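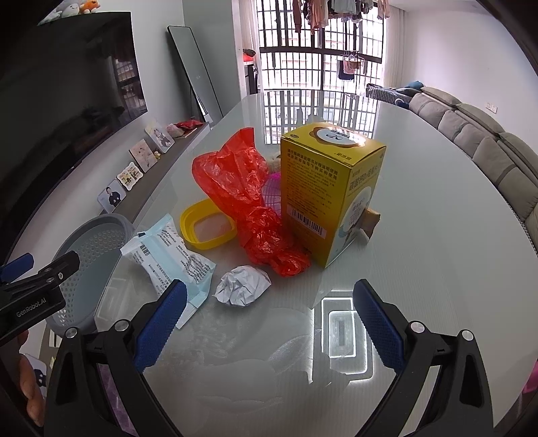
Hi Terence,

It's 2024-07-21 and I owe you the half-year update on the tidying work, so grab a coffee! Short version: we're on track, the crew is in better spirits than in January, and I'd like to talk money for one more thing (see the end).

As you'll remember, the plan was to take Akley's housekeeping crew, who mostly carried bags and wiped tables, and have them teach the Vandimora arm how people really clear up a living room. They work with the hand grippers now, in ordinary homes with ordinary clutter: medicine boxes, crumpled plastic bags, balls of paper, baskets, the lot. We've passed 2,000 usable recordings, and 8 of the homes are fully done.

What has changed for people? Quite a bit. The shifts are shorter (five hours, down from eight), and there's far less lifting. On the other hand, squeezing a gripper all morning is hard on the thumb, and two of the crew told me so pretty loudly. We now swap hands or swap jobs every 45 minutes, and the complaints have dropped off. Aiman Sinaga moved from the cleaning rota to checking recordings and she's terrific at it – she spots a sloppy grasp before I've even found my glasses.

Pay was the sore point in spring. Recording was booked at the old cleaning rate, which felt wrong to everybody, me included. Renaud agreed to the higher rate and it went through last month, back pay and all.

Still bugging us: thin floppy things. Bags slide, paper flaps fold over, and the arm in the Brullar test flat gets muddled where the crew wouldn't blink.

So, the ask: paid training days for the five people who want to follow Aiman into checking. I'll send the costs separately. Call me if you want to go over it first!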